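August 2021 - teleop notes, cup to bowl task

Picking up from Benedek's list on the whiteboard. Goal for this block: get enough clean demos of the yellow cup going into the blue bowl that we can retrain and stop arguing about the old set. Remote control only today, no hand guiding. Hand guided stuff is a separate folder and should stay separate (see April mess).

Cloth down, bowl near the middle, cup on its side to start. Stand and rack stay where they are, nobody move the stand pls, the whole reach limit is set around it.
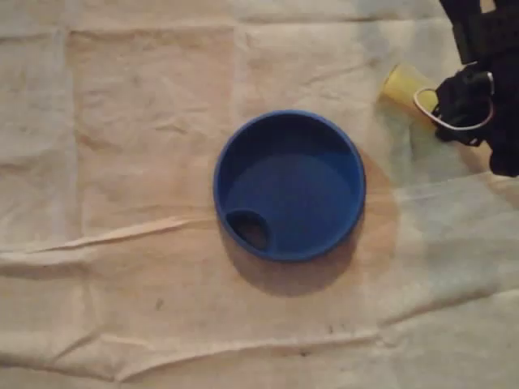
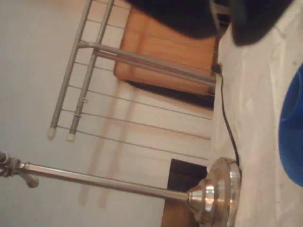

Cup and bowl on the cloth in the first, stand and rack in the second.

**Setup**

- leader arm zeroed twice, second time stuck. First time joint 4 came up off by a hair and I only noticed bc the elbow looked lazy.
- Plakari build from last week, NOT the one Benedek pushed last night. His has the new gripper smoothing and I don't want to change two things at once.
- Drutell pedal: left = start/stop, right = throw away. Label fell off the right one again.
- log rate unchanged. Episode cap unchanged.
- speed scaling at 80 percent. Tried full for a few and it's horrible near the cloth, any small twitch of my wrist turns into a poke.

**What I'm counting as a good demo**

Writing this down because Jolene and I disagreed about it for most of lunch.

1. Start from the home pose, arm fully stopped before pedal.
2. Approach the cup from above. No sweeping in from the side along the cloth.
3. One grasp. One regrasp allowed if the cup rolls. Two regrasps = right pedal.
4. Lift clear, then travel. Don't drag it.
5. Release inside the bowl, low. No dropping from height even if it goes in.
6. Back off up, then home, then pedal.

Jolene wants to keep the ones with two regrasps, says the policy should see recovery. I think she's right in general but not for this set. Recovery demos go in their own folder and get labeled as such. If we mix them in now the thing learns that fumbling is just part of the job, same as what happened in April when it would touch the cup, let go, touch it again, let go, forever.

**Run notes, in order**

First ten or so were warm up, tossed all of them. My hands need a while. Not going to feel bad about it.

Then a decent run. The trick with the cup lying down is to come in with the wrist turned so the fingers straddle the body and not the open end. If you grab at the rim it squeezes oval and pops out. Benedek grabs the rim every time and somehow gets away with it, but his demos look nothing like mine as a result - that's a problem for training, we need to pick one. Voting for body grasp.

Cloth. Folds catch the fingertips if you come in too low. Had a grasp where I pinched a bit of cloth along with the cup and the whole surface shifted, bowl came with it. Tossed. Smoothed the cloth by hand and re-placed the bowl. Thought about taping the corners, didn't, because the eval will be on loose cloth too and I want some variation in the creases. Ask B if he agrees.

Wrist cable tugged once on a far reach, felt like a tiny step in the leader. Checked the log, it's there as a little bump in joint 6. Kept the episode, marked it.

Break. Water.

Second run. Moved the cup start spots around more. Far side of the bowl is fine. Near the base of the arm is bad - the elbow folds up and I can't see what the fingers are doing from the overhead view, so I end up leaning over to look directly. Which is cheating!! The policy only gets the cameras. If I can see round the corner and it can't, the demo has information in it that the robot won't have. Stopped doing that, turned my chair so I only have the monitor. Grasp rate dropped right away and then came back after a bit. Should have done it from the start. Everything before the chair turn gets tag "direct_view" so we can compare.

Third run Jolene drove. She is slower than me and much smoother. Watched her traces next to mine and mine look like a seismograph. She rests her forearm on the table edge, I float mine. Tried her way after, big improvement, shoulder also happier.

Rack: she tapped it once on the way home because she went out wide. Nothing moved, arm did a soft stop, she cleared it and went on. Tossed that one. We talked about moving the rack out but then the reach limit has to be redone and I don't want to do that mid set. Leave it, stay narrow on the way home.

**Count**

Jolene did the tally, I did the checking.

- recorded: 363
- kept: 144
- the rest thrown, mostly by pedal, a chunk on review

That's a worse keep rate than I wanted. Breakdown from memory, do it properly later: biggest group is too many regrasps, next is starting before the arm stopped (me, pedal foot is early), then releases that were too high, then dumb stuff like the cloth pinch. Early pedal is fixable in software. Could just refuse to start the episode until joint velocities are under threshold. Benedek says Plakari already has a flag for this and it's off by default?? Find it.

**Quick train**

Couldn't wait, kicked off a short one on the kept set with the direct_view ones left out. Sikora box was free so used that. Not a real result, just want to know if the data is sane.

Tried 10 rollouts. Cup in bowl on six. Of the misses: two stopped above the cup and hovered, one closed beside it, one got it and then let go short of the bowl. Hovering is the interesting one. I do hover a bit before descending, I can see it in my own traces, almost a second sometimes while I line up. Jolene doesn't. So the model is copying my dithering. Fix is on me: line up while moving, commit.

The short release I think is the low-release rule biting us. We come down next to the rim sometimes and then slide over, so "low" and "beside the bowl" look alike. New rule: be over the opening BEFORE going down. Adding as 5a.

Also should vary the bowl itself. It hasn't gone far from the middle in any of these, and I'd bet the policy is partly just going to where the bowl always is. Cheap test: shift the bowl by a hand width and run again. Did it once before packing up. Arm went to where the bowl usualy is, slowed down, then corrected late and got it in. So not blind, but lazy. More bowl positions next time, whole point of using the cloth is that things can sit anywhere.

**Camera stuff**

Overhead is good. Side one washes out a bit, fixed the exposure by hand, then forgot to write down the value. It's in the config snapshot, should be ok. Do not leave on auto, it pumps when the arm comes in and the image gets brighter right at the grasp, which is the worst moment for it.

Timestamps between the two were in step at the start and at the end. Didn't check the middle.

**Hand guiding vs remote, for the Plakeck writeup**

Jolene asked for a paragraph on this so dumping thoughts here.

Hand guiding is quicker to learn, anyone can do it in a few minutes. But your hands are in every camera view and the arm moves in ways it would never move by itself, because you're pushing it. Then you have to replay the path to get clean video and the replay never quite matches - cup has to go back in the exact same spot, it doesn't. For big slow motions fine. For the cup, the replay is off by enough to miss.

Remote is slower to learn and you lose the feel. I can't feel the cup at all. I'm judging the squeeze by the picture and a number on screen. Some kind of buzz in the leader grip would help a lot, even a crude one. But what gets recorded is what the robot did, one take, nothing to replay. For small objects on a soft surface I'd go remote every time.

She can tidy that up.

**Next**

- [ ] find the velocity flag in Plakari, turn on
- [ ] 5a in the shared instructions
- [ ] body grasp vs rim grasp, decide w/ Benedek before he records anything
- [ ] more bowl spots, more cup spots on the near side
- [ ] recovery folder, Jolene owns
- [ ] relabel right pedal, use real tape
- [ ] strain relief on wrist cable
- [ ] check camera sync mid session, not only the ends
- [ ] redo thrown-out breakdown from the logs
- [ ] cup upright starts - not yet, after the lying down ones are solid

Backup to the second drive started when I left, BV to check it finished. Leader arm is parked and powered off, follower brakes on.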